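浅色木纹桌面上的灰黑色擦痕，钢丝球能不能用？

分类：家居养护 > 台面与家具表面
发布：2026年1月
浏览 1642　收藏 55　回复 3

提问者：木纹与直尺

工作台桌面，浅色木纹，哑光偏一点点柔光，手摸是平的，没有明显的木孔起伏。桌子是二手收的，型号标签只剩半张，能认出牌子是 Bandau，系列名看不清。卖家说是“木的”，再问就说不出了。所以目前不能确定是实木、木皮贴面，还是三聚氰胺浸渍纸一类的饰面。

问题是桌面一角有一片灰褐色的短痕，夹杂一些小黑点，大致顺着纹理方向。不深，侧着光看得比较清楚，正对着光反而淡。指甲横着划过去，多数位置没有卡顿，有两处似乎有一点点。

已经试过的：
干的超细纤维布，无变化。
拧干的湿布加少量中性洗洁精，擦完用清水布过一遍再擦干。小黑点少了一些，灰色短痕还在。
白色橡皮，在最边上擦了一小段，感觉淡了，但不排除是心理作用。

手边有一个钢丝球，本来是刷锅的。家里人的意见是轻轻蹭两下就掉了，我没敢下手。桌面其余部分状态很好，不想为了这一小片把哑光面弄花。

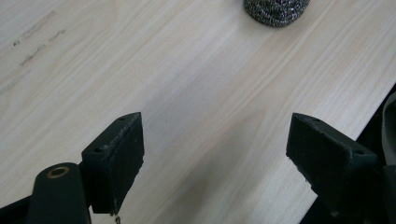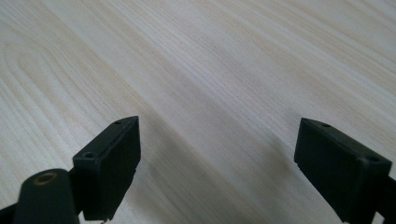
两张都是同一张桌面。

想弄清楚三件事。第一，这种痕迹是附着在表面的污渍，还是已经伤到面层的划痕，有没有不借助仪器的判断办法。第二，钢丝球在任何力度下是否可用。第三，如果是划痕，局部处理之后光泽不一致怎么补救。

补充：屋里暖气开得足，湿度常年偏低。桌上主要放金属工具盒和一台小台钳，工具盒底部没有垫脚。

Raili Leinonen
等级 7　已采纳

先判断材质，再判断痕迹，最后才谈工具。顺序反了容易造成不可逆的损伤。

材质判断：
看桌板侧边和底面。实木板的端面能看到年轮或纤维断面，并且与正面纹理能接上。如果侧边有一条封边，正面纹理到边缘处中断，就是贴面或饰面。贴面再分木皮和印刷纸：用手机微距或放大镜看，印刷纸的纹理在放大后是网点，木皮是连续的纤维和导管。弧形的山形纹本身不能作为依据，弦切的实木和木皮上都有，印刷纸也常模仿这种纹样。另外可以找重复，印刷花纹在大桌面上有时会隔一段出现完全相同的图案。

痕迹判断：
灰黑色、顺纹、指甲无卡顿，又与金属工具盒无垫脚接触，首先怀疑金属转移痕。较软的金属在较硬的面层上拖动，会像铅笔一样留下一层极薄的金属粉。这类痕迹在面层之上，中性洗洁精对它作用有限，橡皮有一定效果，所以你观察到的“淡了”未必是心理作用。
指甲有卡顿的两处按真划痕处理，不要指望擦掉。
小黑点经湿擦减少，说明其中一部分是普通污物。

可执行的步骤：
1. 用吸尘器毛刷头或软刷去掉浮尘。有硬颗粒时直接擦，等于自己再磨一遍。
2. 白色绘图橡皮继续擦，单向，顺纹，每几下清一次橡皮屑。
3. 仍有残留时，用棉布蘸少量异丙醇，先在桌板底面或后沿试。如果布上带出颜色或表面发黏，立即停止，这说明涂层可能是虫胶或某些硝基漆，不耐醇。饰面板一般没有这个问题。擦拭时通风，远离火源。
4. 再有残留，才考虑三聚氰胺海绵，也就是所谓的魔术擦。它是细磨料，哑光面会被擦亮，半光面会被擦暗，只能轻压、少次，每擦几下换个角度看反光。
5. 每一步之后擦干，等表面完全干燥再评估。湿的时候划痕会被水填平，看上去像是消失了。

钢丝球：不要用，力度再轻也不行。厨房用的钢丝球是扁丝卷成的螺旋，棱边锋利，接触点少，局部压强高，结果是随机方向的深划痕，与木纹交叉，比原来的痕迹醒目得多。家具修整里提到的“钢丝绒”是另一种东西，丝径细得多，常见标号是 0000，用于漆面消光，也是顺纹操作。两者中文叫法经常混用，查资料时留意。即使是 0000 号，也只适用于有一定厚度的漆面，对浸渍纸饰面没有意义，磨穿了没法修。
普通碳钢材质的钢丝还有一个问题：断丝嵌在木孔里，遇潮生锈，会留下黑点。遇到单宁含量高的木材，黑得更快。所以这种东西平时也不建议直接搁在桌面上，尤其是沾水之后。

光泽补救：
实木或木皮加漆的，局部发亮可以用 0000 号钢丝绒或灰色百洁布顺纹轻拉，范围放大到周边，做出过渡。局部发暗可以上很薄的一层无色家具蜡。油饰面最简单，补同种油，抹开，按说明书的时间擦净余油。浸了油的布摊平晾干再丢，不要揉成团，有自燃风险。
浸渍纸饰面没有真正意义上的补救，只能控制在第 3 步以内。剩下的痕迹建议接受。

城北老锯

楼上把侧边封边那条讲得够细了，补一点经验。

我也有一张 Bandau 的二手桌子，拆下来看底面，是刨花板芯，双面饰面。但同一个牌子不同年份用料可能不一样，不能拿我的去套你的，还是自己看一下侧边和螺丝孔。螺丝孔是最省事的观察点，拧下一颗固定桌腿的螺丝，孔壁是碎屑还是连续木纤维，一眼就能分出来。

划痕的话我用过 Fodeck 的修补蜡条，浅色那一支，填两条细痕够用。缺点是颜色偏黄，压在很白的纹路上反而显眼。要填就挑比桌面略浅的颜色，刮平后用布收一下，别用手指抹，手上的油会让那一块发亮。

工具盒底下贴毛毡片。毛毡会夹进金属屑，隔一阵翻过来看看，硬了就换。台钳那种分量的，直接垫一块软木板或者橡胶板。橡胶要挑不迁移的，有些黑橡胶压久了会在浅色面上留黄印，那个印是化学反应，擦不掉。

user_2105

牙膏可以。我家白桌子就是牙膏擦的，很干净。钢丝球轻一点应该也没事吧，我刷灶台一直用。

　　木纹与直尺　回复 user_2105
　　谢谢，不过灶台是不锈钢还是玻璃？哑光木纹面我还是不试了。

　　Raili Leinonen　回复 user_2105
　　牙膏含磨料，粒度各家不同，效果等同于不知道目数的抛光膏。亮光白漆面上擦过看不出来，哑光面上会留下一块亮斑。压花的木纹面还会把膏体填进凹纹，干了发白，要用软刷加温水慢慢清。不推荐。

木纹与直尺　追加

侧边看过了，有封边，正面纹理到边就断。拧了一颗螺丝，孔壁是碎屑。放大镜下没有看出明显的网点，但我的放大镜倍数低，木皮还是纸暂时定不下来，先按不能打磨处理。

橡皮擦了两轮，灰色短痕大部分去掉了，橡皮屑是黑灰色，符合金属转移痕的说法。异丙醇在后沿试过，布上没有颜色，表面不黏，之后在痕迹处擦了一遍，又淡一点。剩下的就是指甲有卡顿的那两处，侧光才看得到，不打算填。

工具盒已贴毛毡。台钳的垫板在比较软木和硅胶，Jitaru 有一款切好圆角的软木垫，厚度标得不清楚，有用过的请说一下压缩之后会不会晃。钢丝球拿回厨房了。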